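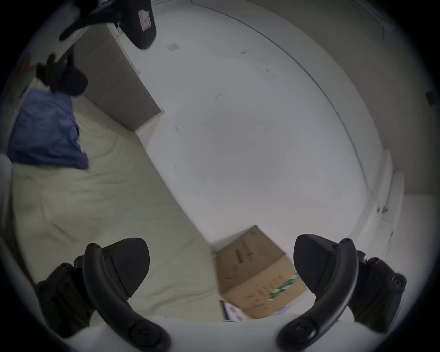 tarnwalker replied:
I do not agree with the night start. Our club did the Virnberg overnight in February with eleven beginners, and the walk in the dark was the part which everybody complained about. If you leave Clistadside by the morning bus you have the whole day, and the beginners see where they put their feet.

kettle_and_map replied:
But the night start is the reason why people come! In my first year at the college, the older members told us about it for weeks before, and I think we were more excited in those weeks than on the mountain. If you take it away, it is only a long walk with a heavy bag.

tarnwalker replied:
A long walk with a heavy bag is what most of them signed for. I am not against adventure. I am against to have a tired beginner on the Staniforth side with a bad lamp.

plumline replied:
Please can we return to the original question? I asked how to prepare a group where half of the people never slept outside. The start time is one part of it. I will write what we have decided until now, and you can tell me where it is wrong.

We are going with the college club on a Friday evening. Gronetti gives us the small bus to the last parking place, and from there it is six hours to the camp at a slow speed, with the stops included. The climb is mostly gentle. Only the piece after the second bridge is steep, and there you gain 205 meters almost at once. We want to put one experienced member in front, one at the back, and nobody is allowed to walk alone between them.
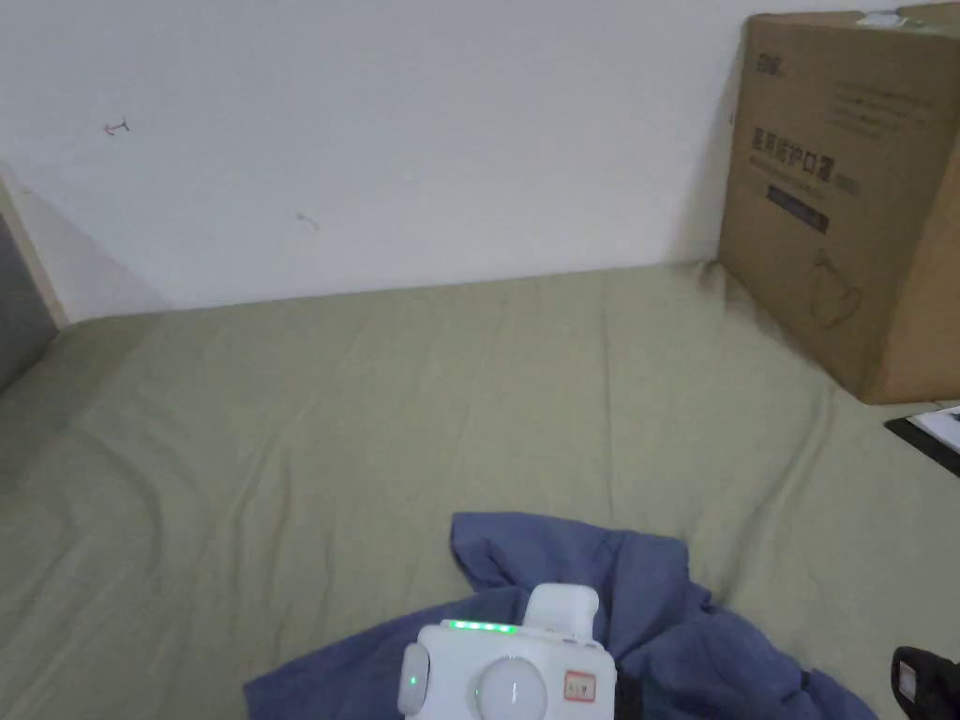 For the tents we have a different problem. The club owns good ones, but the beginners do not know how to put them up, and I do not want to teach this at midnight in the wind. My idea is to make an afternoon on the sports field one week before. Everyone brings the full bag, we put up the tents, we cook one meal and we take everything down again. Last year we said that this afternoon was optional, and then only the people who already knew it came.

kettle_and_map replied:
Make it required. We did this, and there was some noise about it for a few days in the group chat, then they all came. One boy discovered on the field that his sleeping bag was for a child of ten years. Better there than up on Virnberg.

rucksack_ohne_ende replied:
I would add the weighing of the bags. In our club every beginner brings too many clothes and not enough food. We hang each bag on a luggage scale, and if it is too heavy we open it together with the person and decide. You must do it in a friendly way. It is embarrassing for some people to show their things in front of others, so we do it in pairs.

plumline replied:
Thank you, the pairs are a good idea. How do you decide about clothes? I have written on my list: one set to walk, one dry set to sleep, rain jacket, hat. The beginners ask me every day if they may bring more. 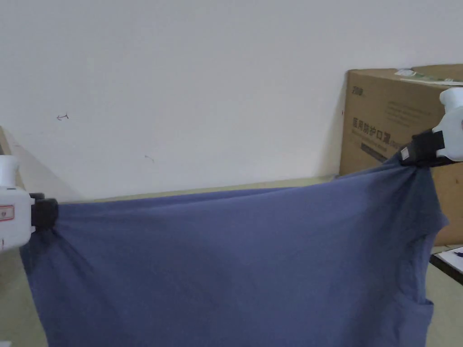 Blue-gray cotton T-shirt

rucksack_ohne_ende replied:
Your list is enough. I only would say no cotton for the walking set. In camp or for sleeping it is fine when it is dry. And two pairs of extra socks, in a plastic bag which closes well.

tarnwalker replied:
Two pairs is right. For the hat, write "warm hat", otherwise they arrive with a baseball cap. I have seen it on every trip.

halfpasttrail replied:
I am reading this because our club goes to the same place. Is the water at the camp still good? The page of the campsite was updated the last time on March 22, 2023 and it says that one must ask at Clistadside before.

tarnwalker replied:
In February the stream was running, but we filtered it. The tap next to the shelter was closed for the winter. I would call them and also carry enough for the first evening, even if the tap is open again.

plumline replied:
We will carry it from the bus. About the start, I talked yesterday with the other leaders and we could not agree. Two of them want the night and I am now more on the side of tarnwalker. Maybe we walk the first part in the evening, sleep at the lower meadow, and do the steep piece with light.

kettle_and_map replied:
This I can accept. There is a flat area shortly before the second bridge, on the left when you go up, with space for more than two tents, but I don't remember how many exactly. Ask first if camping is permitted there, because the rules at Staniforth are different from the upper camp. And please keep the ghost stories for the meadow! The beginners will be disappointed without them.

tarnwalker replied:
Stories yes. But lamps off and quiet at eleven, the steep part comes right after breakfast.

plumline replied:
I will ask Staniforth on Monday about the meadow and write here what they answer.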